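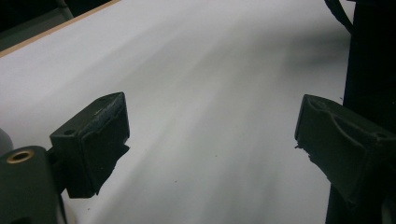 R. Akinthorpe
Product support, Udley Grippers

Udley finger pads, replacement pair. Fits the McKinnon hand-held gripper, left and right.

FAULT NOTICE, updated December
Pads from the Wanasholm batch are chipping at the tip. Torn lower edge on the left one too, coating rubbing thin on top. We rated these for 1,000 grips, some didnt get near it.

Stop using if:
- tip is chipped or splintered
- lower edge ragged
- pad moves on its bracket

Don't glue it. Don't file it flat either, grip goes uneven and parts drop. Power off before you swap pads, fingers can close on you. Wipe up any crumbs on the bench before the next run.

Change both pads together. Old batch gets swapped free, send us the pair. New pads ship in 5 days, sometimes 6 if teh order comes in after noon.

Sold in packs of 2. Screws not included.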